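The Lunch Tray Problem

At Cistport Community College, a student team is spending its fall getting two robot arms to pack a lunch

By Ghada Geagea

The robotics club at Cistport Community College meets in a room that used to hold the drafting tables. The lights hum and the door sticks. On a September afternoon there are five students inside, and four of them are talking about bread.

The club has entered the Tavberg Student Service Robotics Challenge, a regional contest for two-year colleges and technical high schools. The task this year is called Lunch Counter. A team sets up a table with snacks, drinks and hot and cold food, receives an order, and has its robot put the right items on a tray. The order is drawn at the start of the run, so a team can't simply record one set of movements and play it back.

"People hear that and think it's easy," says Samira Chamoun, the club's captain, a second-year student in the mechatronics program. "Then they try to get a bottle out of a rack."

The first round is in October. Each team gets two runs, and the better one counts. Points are given for every correct item on the tray and taken away for anything dropped, knocked over or put down outside the rim. There is a small bonus for tidiness, which the judges score by eye and which the students have argued about a good deal.

The table they have built is laid out like the counter in the campus snack bar, with drinks and snacks around a tray in the middle and an arm on each side of it. The layout took three weeks. The club started with everything in straight rows, which looked neat but left the arms reaching across each other. Now each arm has its own side, and the tray is the only place they share.

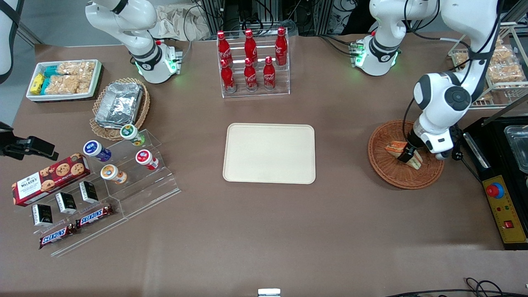

The practice table, with the left arm at the sandwich basket and the tray waiting to be filled.

The stock came from several places. The bottle rack and the stepped stands are clear acrylic display pieces, bought secondhand from a shop-fitting supplier. Team members brought the baskets from home. The contest rules allow real packages or stand-ins, provided they are close to normal size, and the club uses both. The sandwiches are toys. Real ones were tried for one afternoon last spring, and the club still has the cleaning instructions taped inside the cabinet door.

Elie Zoubi, who is in his first year, keeps the inventory. He has a spreadsheet with a line for each item: where it sits, which arm is responsible for it, how wide the gripper should open, and what usually goes wrong. The last column is the longest.

"Foil containers, the lids bend," he reads. "Cookie box, too wide if you come at it from the front. Candy bars, fine unless they turned over."

His sister Nisreen Zoubi is on the team too. She came to the club a year before he did and is in charge of the training runs. Most of the robot's skill comes from these. A student moves a pair of hand controls, the arms follow, and the computer stores what the cameras saw along with every joint position. One complete pick, from reaching to letting go over the tray, is called an episode. When enough episodes have been gathered, the team trains a model on them and lets the arms try by themselves.

By the second week of September the team had 2056 episodes. Nisreen Zoubi knows the figure because it is written on the whiteboard and she is the person who changes it.

"We threw out a lot more than that," she says. "If you hesitate, it learns to hesitate. I had a habit of stopping just above the thing I wanted, to check. Then we trained on my runs and the arm did the same thing. It would get there and hang in the air, like it forgot why it came."

She now asks every operator to do a warm-up before recording. Sessions last 60 minutes and then someone else takes over. Tired people make sloppy episodes, she says, and they don't notice that they are doing it.

The club's faculty adviser is Hala Kanaan, who teaches controls and spent eleven years in packaging plants before coming to the college. She sits at the back of the room during sessions and mostly lets the students get on with it. Her one firm rule concerns the emergency stop. Whoever is nearest to it does nothing else while the arms are powered. No phone, no laptop, no sandwich of their own.

"In a plant you would have a fence," Kanaan says. "We have a table and some tape on the floor. So one person watches."

She did not pick the contest. The students did, by a vote in May, over a line-following race and a warehouse sorting event. Kanaan says she would have chosen the warehouse. The boxes there are all the same shape, and the students would have finished by now. She also says they would have learned less.

Money was a separate matter. The arms belong to the mechatronics program and are shared with two classes, so the club can use them only in the afternoon, after the lab sections have finished. The rest of the budget came from the student activities fund and from Darwish, a machine shop across the river that has taken on several Cistport graduates. Darwish paid for the mounting plates and let the students cut their own brackets on a slow day. Chamoun cut the first set too short and had to go back.

The software that stores and sorts the episodes is called Studasik. It was written by a club member who has since transferred to a four-year school, and it has his way of doing things in it. Files are named by a system that he explained once, in a hallway. Elie Zoubi has been writing a manual for it. He is on page nine.

Of all the items on the table, the sandwich has taken the most time. It is a wedge, so it is wide at one end and narrow at the other, and it rarely stays where it was put. If it lies flat, the gripper has to slide down its sides without pushing it along the bottom of the basket. If it stands up, the fingers can close on it from both sides, but a small error in angle tips it over. The basket makes things harder. Its wall is curved, and an arm coming in low will catch the rim and drag the whole thing across the table.

In the spring the team fixed the basket to the table with putty. The dragging stopped, but the arm then pushed against the rim until the controller shut it down. They took the putty off again. Over the summer they changed the approach so that the hand comes in from higher up and turns at the wrist only when it is clear of the edge. Chamoun worked this out on paper first, with a protractor, at her job at a garden center.

The other change was to give more weight to the wrist camera. The view from overhead is good for finding the basket and poor for finding the sandwich, especially once the arm is in the way. From the wrist, the last few inches are much easier to judge. 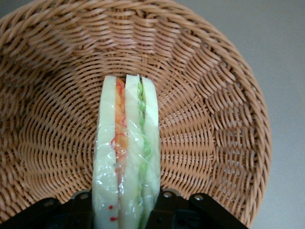
Plastic wrap is the next worry. The shine moves when the hand moves, and early versions of the model seemed to treat a bright streak as the edge of the bread. The team answered this by recording at different times of day, with the blinds open and closed, and once with a desk lamp that Elie Zoubi carried slowly from one side of the room to the other. The contest will be held in a gymnasium. They have asked the organizers what the lights are like and have been told that they are gym lights.

On the afternoon of my visit the team was working through practice orders. Chamoun read them out from index cards in the flat voice of someone behind a counter. One sandwich, one cola, one candy bar. Nisreen Zoubi started the run and stepped back to the tape.

The sandwich went first and landed on the tray on its side, which counts. The cola was lifted clear of the rack without touching its neighbors. The candy bar took three tries. On the first the gripper closed on air, on the second it nudged the bar along the step, and on the third it picked the thing up by one end and laid it across the corner of the tray, with part of the wrapper over the rim.

There was a discussion about whether that was outside. Elie Zoubi got down to eye level with the table. His sister said it was inside. Chamoun said a judge would call it outside and they should score it that way, and it went into the log as a miss.

The next order asked for two drinks. Nothing was dropped. The one after that was stopped when the left arm came over the tray before the right had left it. The two arms are supposed to take turns, and usually they do. Kanaan asked what the log said. The log said that both arms had believed it was their turn.

"So that's tonight," Chamoun said, and wrote it on the whiteboard under the episode count.

There are still things the team hasn't started on. The order has to be read from a printed slip at the contest, and for now a student types it in. The pastries have been picked in practice, but never as part of a full order. They also need a way of getting everything into one van, including the table, which is wider than the van Kanaan had planned to borrow. Chamoun wants to take the top off its frame and mark every position with paint pen. Nisreen Zoubi would like to build a second table that folds, and has drawn one.

Elie Zoubi is more concerned with the packing list. He has been to one contest before, in high school, where his team left its power supply on a kitchen chair and spent the morning watching other people's robots. His list has its own sheet in the workbook. The power supply is on the first line and again on the last.

The club meets in the old drafting room after the lab sections let out. New members are welcome through the end of the month, and no experience is needed. They will be asked to start with the foil containers.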